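Start | Checklists | Rentals | Storage | Contact

Checklists > Short-Term Rentals > Turnover Safety Check

Turnover safety check, Dumness apartment, with my comments
Last walked through: 3/27/19

I've had this list going since I started renting out the Dumness place, and it gets longer every January when I sit down and read my own notes. Copy it if you like! My other place (the upstairs unit at Villby) has a gas stove, so that one has its own page.

ENTRY AND HALL

[x] Deadbolt turns freely from the inside without a key. OK.
[x] Hall light and switch. OK, new bulb.
[ ] Rug has non-slip pad. The pad has crept out on the door side again. I pushed it back but it needs a bigger one, so I'm leaving this open.
[x] Door closer on the street door. Slams a bit less than it did, I'll take it.

SMOKE AND CO ALARMS

[x] Hall alarm, test button. Loud. Very loud. Warn the downstairs neighbors first.
[x] Bedroom alarm, test button. OK.
[x] CO alarm by the water heater. OK, replace-by date is still a good way off.
[x] Extinguisher needle in the green, pin and seal in place. OK. I moved it from under the sink to the hook by the kitchen door, because I couldn't get at it behind the dish soap and the trash bags.

KITCHEN

[x] Oven anti-tip bracket is hooked in. Pull the oven forward gently to check.
[x] GFCI outlets trip and reset. Both OK.
[ ] Cabinet latch under sink. Broken tab. Ordered a pack from Harkivier, paid more than I wanted to for shipping (grumble).
[x] Hot water at the tap. Fine after I turned the heater down last time.

LIVING ROOM

[x] Bookcase strapped to the wall. Gave it a good tug, solid.
[x] Window stops. OK, both windows.
[x] Lamp cords. No nicks, nothing run under the rug.
[x] Space heater label reads 2,000 watts, cord and plug are clean. I still don't love having it here, and it goes straight into the wall, never a power strip!
[x] Sofa. Feel down behind the cushions, look for tears, clear anything off the seat. Small things go in a box and get sorted before the next guests arrive.

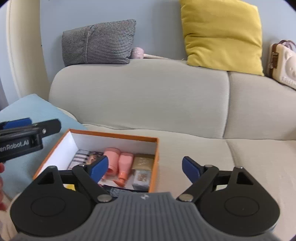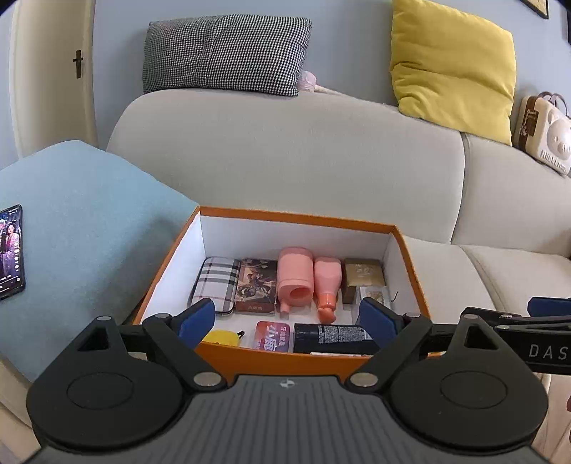
Open box on the sofa

BATHROOM

[x] Grab bar by the tub. Tight.
[ ] Tub mat. Suction cups are going on one end. Replace before next stay.
[x] Fan runs and pulls a sheet of toilet paper up against the grille. My favorite test, it costs nothing.
[x] Outlet by the mirror trips and resets. OK.

BALCONY AND STAIRS

[x] Railing, push hard at every post. OK.
[ ] Second step from the bottom has a soft spot. Called Olivares and they quoted $276 to replace the tread and the one above it. I said yes. Until it's done there's bright tape on the edge and a line about it in the welcome message.
[x] Outside light sensor. Comes on at dusk, OK.

PAPERWORK

[x] Emergency card on the fridge, with the street address in big letters.
[x] Insurance copy in the binder. Premium went up to $2,608, ouch.
[ ] Receipt for the step repair, to file when it comes.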